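From: Bezawit Kumsa
To: furniture-repair list
Date: 29 Jul 2019
Subject: Re: Lower drawer binding, two-drawer nightstand

Naveen Rawat wrote:

> I have a Lellik nightstand, two drawers, wood runners. The lower
> drawer sticks for the last 10 mm of travel when closing. The upper
> one is fine. I have waxed the runners twice with no change. Is it
> worth planing the drawer sides, or should I look at the case first?
> Also, is bare wood inside the drawer normal, or did someone strip it?

Naveen,

Look at the case first. Put a square in the lower opening at the front and again at the back, then measure both diagonals. If they differ, the case has racked and planing the sides will only give you a loose drawer in September when the humidity drops.

If the diagonals agree, swap the runners left for right and try again. A runner that sits proud at the rear screw will bind at the end of travel, as you describe. Thenmozhi had the same fault on a Kamath piece and cured it by resetting one screw — no planing.

Bare wood inside is normal. Mine is unfinished there too, with the usual orange-brown finish outside. I would not varnish it. Film finishes on drawer interiors hold odor for a long time. Sand lightly at 95 percent dry or better, whatever your meter calls that, and leave it.
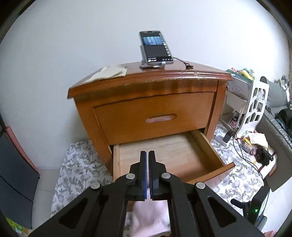

My nightstand, lower drawer open. Upper drawer closed, with the oval finger pull.

Empty the drawer before you test. A full one sags at the front when extended and hides the fault. Please post both diagonals when you have them, in millimeters.

Bezawit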